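Whitewash over knotty pine, do I need to strip it first?
Finishes and Painting > Interior wood

tallow_creek
Bought a house last year with knotty pine on three walls of the den. It's orange and it makes the room dark at two in the afternoon. I want to go to a whitewash, pale gray or close to it, with the grain still showing. I don't want solid paint.

The existing finish is some kind of clear coat, probably from when the room was built. It's hard and a little glossy. A drop of water sits on it all day. The guy at the store sold me a quart of Solleo pickling wash and said to scuff the wall and wipe it on. My neighbor says that's wrong and I have to go to bare wood. Who's right?

benchdog597
Your neighbor. A wash needs to get into the wood. Over a clear coat it sits on top and you wipe most of it right back off. What stays behind collects in the scratches from your sandpaper, so you end up seeing the scratches and not the grain.

mrs_pellet
I disagree. I did our upstairs hall over old varnish and it's held up fine. Scuffed with 120, vacuumed, wiped down, then thinned white latex, 2 parts paint to 1 part water. Brush it on, wait a minute, drag it off with a damp rag in one direction. Then a water-based clear on top. It does look different from a wash on raw wood, more like a thin veil. I like it.

benchdog597
A hall that nobody leans on is one thing. A den gets chairs pushed against the wall. The first time that film gets scratched you'll see orange through it.

mrs_pellet
That's what the clear coat is for. We have two kids and a dog in that hall.

tallow_creek
OK so it can be done both ways. How much work is stripping? The walls are tongue and groove, with a V at each joint.

benchdog597
The flats are easy with a random orbital. The V grooves are the whole job. You can't get a disc in there. I used Kadlec gel stripper and a triangular scraper and did one wall over a week of evenings. Open the windows, wear gloves, and read the label for what to rinse with, since they've changed it more than once.

hollow_elm
Nobody has brought up the knots yet. Pine knots have resin in them and they will bleed yellow through any white finish, wash or paint. Sometimes it takes a month, sometimes it takes a summer of warm weather. Ours looked perfect in April and by August every knot on the south wall had a tan ring on it.

If you want them to stay gray you have to spot-seal each one with clear shellac before the wash. Dewaxed, two thin coats, and feather the edge so it doesn't leave a shiny circle.
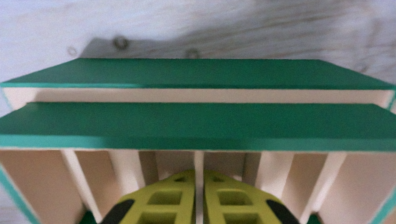 The other thing is that sealed knots don't take the wash the same as the wood next to them. They come out darker. I think that looks right on a whitewashed board, but if you were hoping for an even color you won't get it with this method.

tallow_creek
I don't mind knots showing. I mind yellow. Would the shellac go on over the old clear coat if I go the scuff route?

hollow_elm
Yes, shellac sticks to nearly anything clean. Scuff first, shellac the knots, then wash.

quarter_round
I'll be the one to say it. Just prime and paint it. Oil primer, one coat of Fundano eggshell, done in a weekend. Every whitewashed room I've seen looks dated in ten years and then somebody has to paint it anyway.

mrs_pellet
They asked about whitewash.

quarter_round
I know what they asked. I'm telling them what I'd do.

benchdog597
For the topcoat, whichever way you go, don't use oil-based poly over white. It ambers and you're back to orange. I use Tasari water-based matte. Two coats, light sanding between them with 320.

tallow_creek
Last question, grit. I've got 80 and 120 in the garage. Somebody at work told me to go up to 1000 for a smooth feel.

benchdog597
No. 1000 is for polishing a finish. If you strip, stop at 120 or 150 before the wash. Go any finer and the wood closes up and won't take color.

mrs_pellet
Agree with him on that one.

tallow_creek
Thanks. I'm going to pull two boards from inside the closet and try it both ways, stripped and scuffed, with the knots sealed on both. The closet boards have the same finish. Will report back.

hollow_elm
Good plan. Leave them in a sunny window for a few weeks before you decide. And leave one knot unsealed so you can see what it does.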